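4.2 What the Table Crew Told Us

I spent most of June in the dining hall at Sterden, and I'll admit I went in expecting to write about speed. Himow had been clearing and resetting tables there with the crew for a while by then, and the logs gave me 213 resets to chew on. But the people I ate lunch with hardly mentioned speed! They talked about who gets to decide when a table is done, and about their wrists, and (a lot) about the trays, which everybody has an opinion on. Figure 3 is from the reset task.
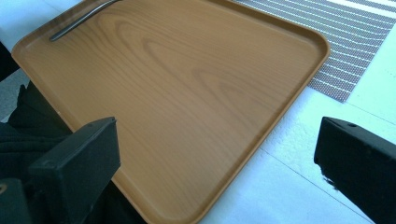 Figure 3. Tray with a wood-grain finish on a white table, a striped woven placemat partly under it, between the two gripper fingers.

Oma told us the lifting was never the part she minded, and that she'd gladly hand over the wiping and keep the trays, thank you very much. I heard versions of that from the evening shift too, where the crew had started splitting the room in half and leaving the far side to Himow.

The split wasn't in anyone's job description, and it moved around from day to day. On busy nights people took tables back, mostly the ones near the door, and then had to straighten whatever was half set. We coded 291 comments from the shift notebooks, and almost 400 more came out of the interviews; the word that kept turning up in both was "waiting." I come back to waiting in Section 4.3, with the Halliday notes.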